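Section 3. Setting up your Firnow label printer for shelf price tags

I wrote this part after helping Shazia Malik get hers going, so it follows the order that worked for us and skips the bits of the booklet we never needed. Set aside 45 minutes for the first go. After that a fresh batch of tags takes no time at all.

Before you start

You'll want the printer, the power cord, one roll of tags and your price list (a plain spreadsheet is fine). If your shop sells a lot of snacks, sort the list by brand first and then by flavor. I sorted mine by price the first time and spent the evening walking back and forth between shelves! 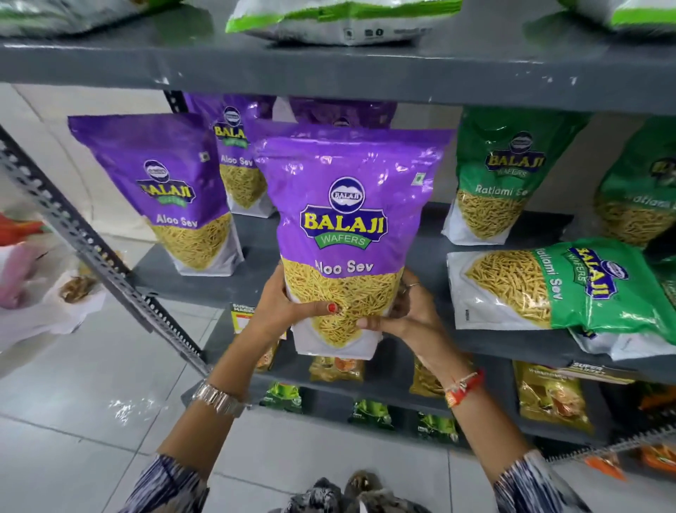
Loading the roll

1. Switch the printer off and press both side tabs to open the lid.
2. Drop the roll in so the tags feed from underneath, with the printable side facing up.
3. Slide the guides in until they just touch the paper. Snug is good, squeezed is bad.
4. Pull one tag past the front edge, close the lid until it clicks, and switch on.
5. Hold the feed button until the light turns green. It'll spit out a blank tag or two while it finds the gap.

Caution: the print head gets hot. If you've just run a long batch, give it a few minutes before you poke around in there.

Note: a roll holds 100 tags. I keep a spare in the drawer under the register, well away from the sunny window, as the paper darkens in the heat.

Sending your first batch

6. Open the Plulance app and choose New Sheet.
7. Bring in your price list and match the columns. Name goes to Line 1, pack size to Line 2, price to Big Text.
8. Set the darkness to 76. The booklet starts you off lower, and Usman Butt and I both found the small print came out gray and hard to read.
9. Print 3 tags as a test, then take them over to the shelf and read them from where a customer would stand.
10. Happy? Print the rest. Leave the lid alone while it's running or you'll lose your place in the batch.

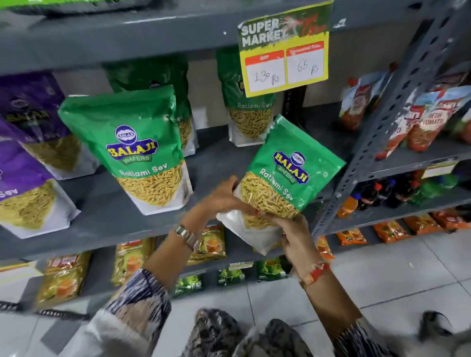 What if a long flavor name gets chopped off at the end of the line?
Turn on Shrink to Fit under Text Options, or shorten the name in your spreadsheet and bring the list in again. I usually shorten it, because tiny letters are no fun to read on the bottom shelf.

Note: changes you make in the app don't go back to your spreadsheet. Fix the price in the spreadsheet first, then reload it.

11. When you're done, tap Save Sheet and give it a name you'll recognize later. Mine just says November snacks.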